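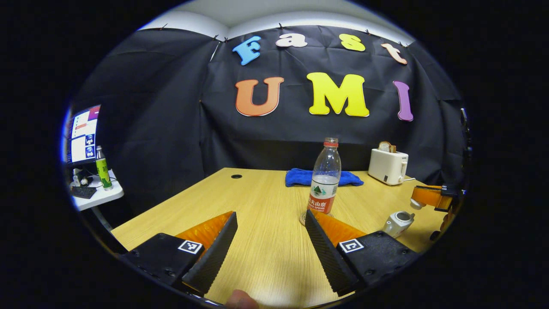 Latora Forum > Hand-held grippers > Faults and safety

Thread: Width reading drifts on one side after re-shimming, grasps end up off centre

k_fallahi
We have two hand-held grippers used as a pair for tabletop work (bottle, cup, towel, toaster). Since March the right-hand unit has been giving a jaw width that does not return to zero when closed. The offset is 5 mm at the start of a session and larger by the end. The left-hand unit is fine.

Of the last 600 recordings, 437 passed the width check. The rest were rejected for a non-zero closed value. Two batches had already gone to training before the check was added, and the arm running that policy now closes early on a bottle and pushes it instead of gripping it. Last week it pushed one off the table and water went into an extension lead. The breaker tripped. No injury.

Width is computed from the two markers on the finger blocks. I re-shimmed the blocks in February. Has anyone seen this?

f_amini
Check the marker plates before anything else. If one block sits a little proud on its shim, the tag is tilted and the pose estimate shifts with it. It would explain a fixed offset. It would not explain an offset that grows during a session.

jhashemi42
Growing offset is mechanical. The block screws are backing out. We had the same on a Drendex frame: the inner screw on one side loosened, the block rotated under load, and closed was no longer closed. Mark the screw heads with a paint pen and look again after an hour.

k_fallahi
Paint pen done. No movement on any of the four after a full session. Blocks are tight.

mitra_r
I don't agree that it has to be mechanical. Soft fins take a set when you squeeze hard objects repeatedly. The tips touch earlier than they did when new, the blocks stop further apart, and the software reports a gap that is really there. Nothing has failed. Your zero is out of date.

jhashemi42
A fin does not take 5 mm of set in a few weeks. Ours have done far more cycles than that.

mitra_r
Yours are a different compound. The Trendska ones I measured recovered overnight and drifted again the next day, and that matches the description in the first post. Close the jaws, photograph the tips from behind, and compare with the reported width at the same moment.

k_fallahi
Closed position, from behind:

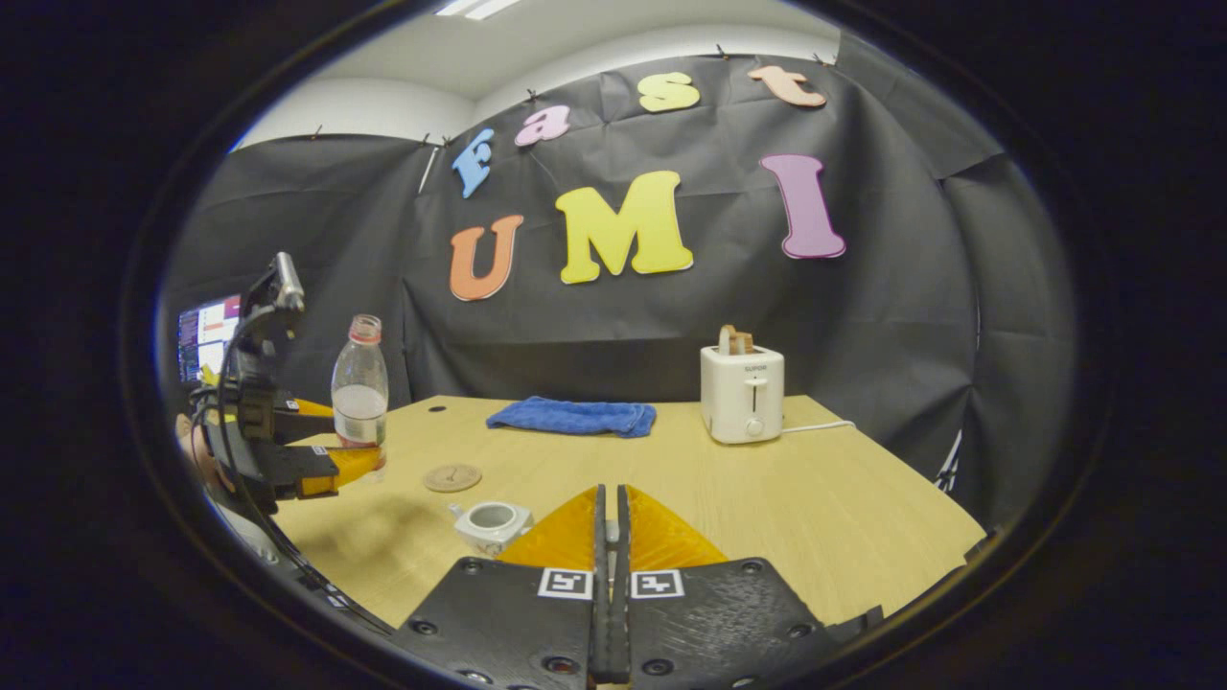 Page 2 of 3

k_fallahi
Tips almost touching at the seam. I read the marker spacing directly with calipers at closed, morning and evening. It does not change. So the fins are not the cause, or not most of it.

f_amini
Then it is the estimate. What are you using for lens calibration? With a lens that wide, a small shift in the camera mount will move the apparent tag spacing. Does anything pull on the mount during a session, the cable for instance?

k_fallahi
The cable was re-routed in February, at the same time as the shims. I had not connected the two. I will take the strain off it and repeat the test.

forough_s
Leaving the measurement aside for a moment – why is an arm being run with open water near mains at all? The toaster in the first post is an electrical appliance. If it is plugged in during arm runs, the policy error is the smaller problem. At Mirzaei we had a rule: dummy appliances, flex removed, and bottles filled with gel beads. The extension lead goes under the table in a closed box.

jhashemi42
Gel beads change the mass distribution. You would be training on a different object.

forough_s
Then train on water and test on beads until the closing error is fixed. I would sooner have a poor grasp score than a live wet floor.

mitra_r
Agree with Forough on the lead. Disagree on beads, a sealed cap is enough for a drop from table height if you check the cap.

k_fallahi
Result. With the cable clamped to the frame and a slack loop left behind the hand, the closed value stays at zero for a full session. With the clamp removed the offset was back inside 42 minutes. The mount has one stripped insert and was turning slightly under cable tension. New insert on order.

The two early batches have been withdrawn and the policy will be retrained without them. Arm runs are stopped until then. The toaster is unplugged for all arm work and the lead is being moved.

f_amini
Re-run the lens calibration after the insert goes in, even if the zero looks right. And add the closed-jaw check at the end of each recording as well as the start.

jhashemi42
I still count that as mechanical.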